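3. Materials and Methods

3.1 Households and shops

The study looks at how people in two neighbouring towns, Okik and Abernathy, choose and look after solid wood worktops and boards in the home. We were interested in what buyers think they are buying, how they clean and oil it, and when they decide that a piece is past saving. Earlier work on household wood has mostly dealt with furniture bought for show. Kitchen and hobby surfaces get harder use and are repaired more often, usually by the person who uses them.

We sent a postal questionnaire to 2000 addresses taken from the local delivery list. Of the replies, 229 came from homes with at least one solid wood work surface, and these form the main sample. Flats and houses were treated alike. Replies that only mentioned veneered or painted boards were set aside, though a few of their written comments are used in Section 5 where they bear on cost.

A smaller group of 24 households agreed to a visit. Visits were made by the second author and by Garba Omoregie, who had worked as a joiner before joining the study and could judge old repairs by eye. Each visit took up most of a morning. The household was asked to show how a surface was normally cleaned, with whatever cloth and product they would use on any other day, and then to talk about any marks they minded.

We also spoke to the owners of seven shops selling timber, kitchen goods or both. Two of these, Mevico and Zikomel, cut boards to size on the premises and keep an order book going back several years. Both let us copy out the entries for maple, beech and oak with the customers' names left off.

3.2 Terms used

Shops and buyers did not always mean the same thing by the same word. "Solid" was used by shops for any board with no veneer, including boards glued up from strips. Many householders took it to mean a single plank, and some were put out to learn that theirs was made of many pieces. In this paper a solid board is one made wholly of sawn timber, whether or not it has been glued up. A strip board is a solid board in which narrow lengths have been joined side by side along the grain (Figure 2).

"Sealed" caused similar trouble. We use it only for varnish and lacquer. Oils and waxes are called dressings throughout.

3.3 Recording wear

Wear was recorded under four headings: stains, cuts, open joints and loss of finish. Each was marked as absent, slight or heavy. Cupping and twist were noted separately, using a steel rule laid across the board in two directions. We did not try to measure depth of cuts, as the first visits showed that the answer depended far too much on where the gauge was put down.

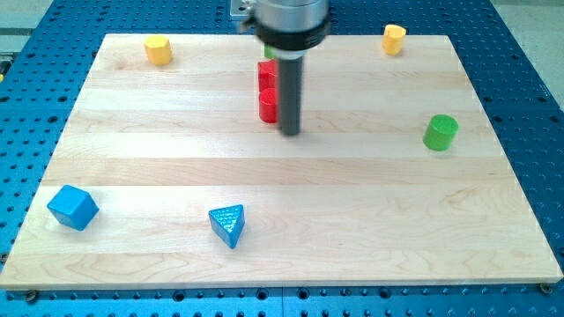 Figure 2. Strip board in pale maple, with the strips running from left to right.

Open joints need a further word. A joint was marked as open if a slip of writing paper could be pushed into it at any point, and as heavy if the slip went in along more than a hand's width. Several owners had filled such gaps with wax or with a paste of sawdust and glue — these were marked as repaired and left out of the count for open joints, whatever state the filling was in.

Where a household had more than one board, the one in most frequent use was recorded. If the people living there disagreed about which that was, we recorded the older.

3.4 Coding of interviews

Interviews were written up the same day from notes. Hazel Delacroix and Fitzgerald Nakamura each coded the full set without seeing the other's work, then met to settle differences. Most of these concerned remarks about smell, which one coder had placed under cleaning and the other under finish. They were moved to cleaning. The final coding list was fixed on December 14, 2023, and no headings were added after that.

Replies to the questionnaire were entered twice and compared. Missing answers were left blank and were not estimated. Percentages in Section 4 are therefore given out of those who answered the question concerned, with the number shown beside each table.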